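4.2 Pacing in the longer medley races

The most striking result of the whole study came from the 400 m medley. We had expected the strongest juniors to win their races on the freestyle leg, as club coaches so often tell them to, yet the breaststroke leg told us far more about the final order. Of the 69 swims we timed at the Nurkent and Custley pools, the fastest breaststroke split belonged to the eventual winner in nearly every heat, and this held for girls and boys alike!

Age mattered much less than we had guessed. Swimmers of 14 kept pace with those two years older through the butterfly and backstroke, and lost ground only after the third turn (see also Boonchu and Thongsuk's earlier work on turn times at Srithong).

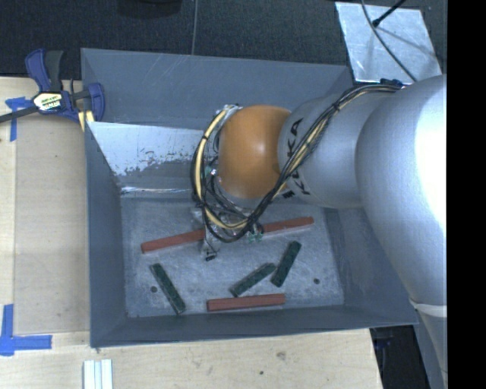 Figure 3. Work area with robot arm and grey bin.

The loss was small, but it was wonderfully steady from one meet to the next. Swimmers who had opened the butterfly hard slowed most in the breaststroke, and their stroke rate rose while their distance per stroke fell. Those who held back a little at the start kept their stroke long, and several of them swam the last 50 m faster than the one before it.

We find this very encouraging for coaches. Even pacing can be taught in an ordinary training week, and the Lolby squad, which had practised it for 2 months before the September meet, showed the flattest splits of any group. Section 4.3 looks at whether the same pattern appears in the 200 m race.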